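关于我们

首页 > 关于 Wildale > 我们的故事

欢迎来到 Wildale 夜校。您能点进这一页,多半是已经看过课程表,想再打听打听这到底是个什么样的地方,办学的是些什么人,教室好不好找,晚上冷不冷。这些我们都会慢慢讲到,讲得可能有点长,请您倒杯茶,坐下来看。赶时间的朋友可以直接拉到最后的“怎么找到我们”,那里比较干脆。

我们从哪里来

Wildale 是一所给成年人上课的夜校,开在 Motaung 路的中段,夹在一家卖窗帘的铺子和一家面馆之间。学校最早只有一门课,教识字和写信。那时候路上有不少从外地来做工的人,想给家里写封像样的信,又不好意思总是求人代笔,于是晚上收了工,就到面馆楼上那间小屋里来,一人一盏小台灯,从自己的名字写起。

头一个学期的学员名册至今还在,用的是一本横格账簿,封面让茶水泡过,边角卷得厉害。名册上一共记了52个名字,有几个名字后面打了勾,又划掉,再打勾,我们猜是中间走了又回来的。每年九月开学,我们都会把这本册子拿出来摆在门厅的玻璃柜里,老学员路过总要弯下腰找一找自己。有位阿姨找到以后高兴得不得了,指着说那个“秀”字她当年少写了一撇,一定要我们允许她补上,我们没舍得让她补。

后来信写得好了,大家就想学别的。有人想学记账,有人想学裁衣服,有人说年轻时就想画画,一直没人教。夜校的课便是这样一门一门添出来的,基本上都是学员先开口,我们再去找老师。这个习惯留到了现在。门厅墙上挂着一个绿色的意见箱,里面收到最多的就是“能不能开个什么什么课”,字迹各式各样,有一回还收到过一张画,画的是一只陶罐,旁边打了个问号。陶艺班第二年春天就开了。

我们教些什么

现在 Wildale 的课大致分成几摊。语言这一摊人最多,有给新来的朋友开的基础会话,有读报,有写作,还有一个专门念诗的小班,念完诗通常要吃点东西,所以那个班的教室总有橘子皮的味道。手艺这一摊占了整个一楼,裁缝、编织、装订、木工都在那里,晚上走廊里缝纫机的声音和刨子的声音混在一起,初来的人觉得吵,待上几回就觉得安心。再有就是日常要用的学问,家庭记账、看懂合同、用手机办事、给老人做饭,名目听着平常,报名总是最早满。

设计与绘图这一摊是近些年才有的。起先只教铅笔素描和水彩,后来有学员在印刷厂、展览公司上班,说想学一学用电脑画图,我们就把顶楼原来堆旧课桌的房间腾了出来,刷了墙,换了窗帘,装上了结实的长桌。课从最基础的讲起,怎么摆一个方块,怎么给它打光,怎么让影子落在该落的地方。教这门课的老师脾气好,同一个问题问上许多遍也不恼,学员给他起了个外号叫“再来一遍”,他听了也应。

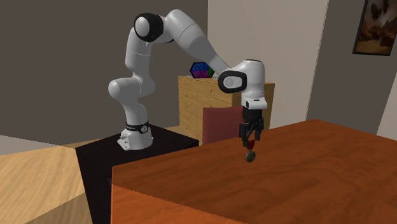
说到老师,我们想多讲几句。Wildale 的老师大多白天另有工作,有在中学教书的,有开铺子的,有退了休在家里闲不住的。我们请老师,先看他愿不愿意听人说话。成年人来上夜校,心里往往带着事,白天站了一天柜台,或者刚跟孩子拌了嘴,坐下来头十分钟人还没到教室里。好的老师会等一等,先聊聊外头的天气、菜价,等大家的肩膀松下来了再翻书。我们听课的时候很在意这十分钟。

老师们每个月碰一次头,地点就在裁缝教室,把布料往旁边推一推,摆上热水瓶。谁班上有人连着没来,谁的教材太难,哪间屋子的暖气不热,都在这时候说。碰头会没有会议记录,只有一块小黑板,写上要办的事,办完擦掉。黑板右下角有一行“修后门门铃”,写在那里很久了,我们承认,门铃到现在还是时响时不响,从后门来的朋友请用力敲门。

班级的大小

我们的班都不大。会话班和写作班每班最多8个人,这是从面馆楼上那间屋子传下来的规矩,当年屋子只放得下这么多凳子,后来搬了地方,凳子多了,规矩没有改。人少,每个人一晚上都能开口好几次,躲是躲不掉的,刚来时有些腼腆的朋友会觉得难为情,过一个月就开始抢着说了。手艺课的班稍大一点,要看工作台的数目。讲座不限人数,椅子坐满了可以坐窗台,窗台上有垫子。

眼下在册的学员有159位,年纪最小的刚成年,年纪最大的几位不许我们在网上写她们的岁数。有的人一门课上完就走了,临走送来一包自家炒的瓜子;有的人从写信课一路上到木工课,如今自己做了一张小书桌,书桌就放在二楼楼梯口,谁都可以坐下来写两行。也有母女一起来的,妈妈学编织,女儿学记账,下课在门口等对方,谁先下课谁买夜宵。

一个普通的晚上

想来上课又拿不定主意的朋友,常常问我们晚上到底是怎么过的,那就说说。

傍晚五点半前后,值班的同事来开门,先烧水,再把走廊的灯一盏一盏打开。最里头那盏要拍两下才亮。六点多陆续有人来,早到的多半在门厅坐着吃面,隔壁面馆给我们的学员送一碟小菜,这个交情已经有许多年了。六点四十五打预备铃,铃是一只手摇的铜铃,谁离得近谁摇,有学员带孩子来等,孩子最爱抢这个差事。

七点上课,中间歇一刻钟。这一刻钟是全校最热闹的时候,学装订的拿着刚缝好的本子给学画画的看,学画画的当场就想在封面上画点什么;学做饭的端着一锅东西从一楼上到三楼,走一路让一路,到三楼往往就剩锅底了。我们曾经试过把休息时间缩短,好让大家早点回家,结果意见箱一个星期就塞满了,只好又改了回来。

九点下课,末班电车是九点半多,走得快来得及,走得慢也来得及。同事会等最后一个人出了门再关灯。冬天下雪的时候,我们在台阶上铺一层煤渣,请大家扶着右手边的栏杆,左边那根有点松。

关于这栋房子

我们如今用的这栋楼,从前是 Kelteck 织带厂的仓库。厂子早就搬去了郊外,房子空了好些年,墙上还留着一格一格放线轴的木架。接手的时候漏雨,二楼地板有一大片踩上去像踩在面团上。好在学员里有木匠、有瓦匠,还有一位从前在厂里做过工的老师傅,告诉我们哪根梁能承重,哪面墙里头藏着烟道。那一个夏天,课停了,人倒来得比上课还齐,大家搬砖、刷漆、拔钉子,中午在院子里吃凉面。

线轴架子我们一个也没有拆,擦干净了做书架。架上的书不登记,拿走了看完再放回来就行,放回来的时候常常多出一两本。书里夹着的东西五花八门,有电车票、干树叶、没写完的购物单,最好的是一张手写的红烧茄子做法,我们复印了贴在厨房门口。那份做法的最后一行写着“盐看心情”,做饭班为此讨论了整整一个晚上。 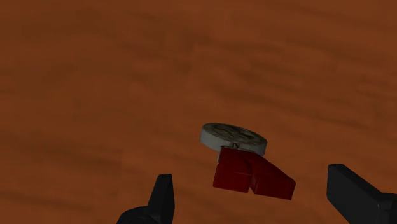

木质桌面上一件形似奖牌的小物,带暗红色绶带状部分。计算机渲染图。

结业的那一天

每年六月,我们办一次结业晚会。说是晚会,其实下午四点就开始了,大家把作品都搬到院子里来,衣服挂在绳子上,本子摊在长凳上,画夹在晾衣架上,风一吹满院子响。写作班的朋友要上台念一段自己写的东西,长短不论,写什么都行。念过菜市场的,念过母亲的手的,念过一条走丢又回来的狗的,有一年有人念了一封给房东的信,措辞十分客气,底下笑成一片,据说那封信后来真的寄了出去。

晚会上要发一点小纪念品,年年不一样,由手艺班的学员商量着做。有过布书签,有过木勺,有过一只手指头大的陶铃。发的时候叫名字,叫到谁谁上来,不分先后高低,学了一学期的和学了十年的拿的是同样的东西。有学员把历年的纪念品都串在一根绳子上挂在家里的窗边,我们去做客时见到过,很有些不好意思,早年做得实在粗糙。

晚会的吃食是各家自己带的。我们只备茶和米饭,米饭要煮三大锅,年年都有人说煮多了,年年都吃光。吃完以后会有人唱歌,起头的总是会话班,唱的是他们课上学的那几首,调子不一定准,可是词咬得特别清楚。

Plokau 的分校

河对岸的 Plokau 从前没有夜校。那边的朋友要来上课,得过桥,再换一趟车,冬天回到家常常过了十点半。有几位坚持了好几年,一次都不肯落下,我们看着心疼,就同 Plokau 图书馆商量,借他们闭馆以后的阅览室来用。图书馆答应得很爽快,只提了一个要求,不许在里面煮东西。所以 Plokau 分校没有做饭课,这一点常有人来问,在这里一并答复。

分校开的是会话、读报、记账和水彩。阅览室的灯是老式的绿罩台灯,光落在桌面上圆圆的一片,水彩班的学员都说在那里画画格外静得下心。夏天窗子开着,能听见河上的船。两边的学员可以互相去听课,不另外收钱,提前打个电话说一声就好,好让那边多备一把椅子。

学费怎么算

我们的学费按学期收,每门课每学期144元,材料另算,材料多少钱开课前会写在教室门上。这个数目我们斟酌了很久,低了付不起老师的车费和冬天的暖气,高了又怕有人在门口转一圈就走。手头紧的朋友请一定来同我们说,可以分几回交,也可以先上课,交不交、什么时候交,我们私下商量,别的学员不会知道。这些年通过这个办法来上课的人不少,有些后来成了我们最热心的老师。

常有好心的朋友问能不能捐点什么。书我们总是要的,毛线和布头也要,椅子请先打个电话,上次一下子来了太多,堆在楼梯底下差点把路堵了。钢琴实在放不下了,多谢美意。

您要是愿意出点力气,我们也高兴得很。春天要擦窗,秋天要扫院子里的梧桐叶,开学前要把课桌腿上的螺丝挨个拧一遍。不用会什么,来了就有活,活干完了有汤喝。

我们心里惦记的事

有朋友劝过我们,说可以多开几所分校,把名气做大。我们想过,也去看过几处房子,后来还是觉得眼前的事情没有做好,先做眼前的。比方说,一楼到二楼的楼梯太陡,有几位腿脚不方便的学员一直把课换到一楼来上,我们正在攒钱装一部小电梯,图纸画好了,贴在门厅里,欢迎提意见。再比方说白天的课,许多上夜班的朋友晚上来不了,问了好几次能不能上午上课,我们打算入秋先试一个会话班,试得好再添。

还有一件小事,是想把这些年写信课上的信收集起来,印一本薄薄的集子。当然要先问过写信的人。有些人已经搬走了,如果您或者您家里的长辈曾经在面馆楼上那间屋子里上过课,留着当年的信或者草稿,请同我们联系,我们可以上门来抄,原件不动。抄信的活由写作班来做,他们的字好看。
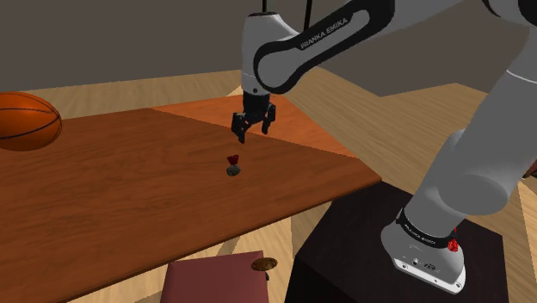 红褐色木桌与机械臂,臂上可见“FRANKA EMIKA”字样。计算机渲染图。

常有人问起的

零基础可以来吗?可以,大半的人都是零基础来的。裁缝班有位学员头一天连针都穿不上,如今给全家做冬衣。

可以先试听吗?可以,每门课都能试听一次,听完了再决定。试听那天请早来一会儿,同事会带您在楼里走一圈,认认厨房和厕所。

可以带孩子吗?大一点的孩子可以在门厅写作业,门厅有桌子,有值班同事看着。太小的孩子晚上要犯困,我们建议留在家里,实在没人带也不要因此不来,打个电话,总有办法。

缺了课怎么办?同一门课如果有平行的班,可以去别的班补。没有的话,老师会把讲义留在楼梯口的小书桌抽屉里,自己来取,抽屉有点涩,往上提一提再拉。

发证书吗?发一张结业的纸,上面写您的名字和学过的课,盖我们的章。它在外头没有什么用处,有些人把它裱了起来。

怎么找到我们

坐电车在 Motaung 路口下车,往卖窗帘的铺子方向走,看见门口有一盏黄灯的就是。灯下面有块木牌,是木工班刻的,“夜”字的最后一捺特别长。开车来的朋友请停在后街,院子里停不下。

办公室平日下午两点以后有人,上课的晚上一直有人到九点多。电话打不通多半是在烧水或者在楼上找人,过一会儿再打。写信也很好,我们收到信都会回,手写的回手写的,电脑打的有时候也回手写的。

春季班二月报名,秋季班八月报名,先到先排。满了的班请把名字留在候补本子上,候补本子是红皮的那一本,放在铜铃旁边。

Wildale 夜校全体同事

相关页面:课程与时间 | 学费与材料 | Plokau 分校 | 场地借用 | 联系我们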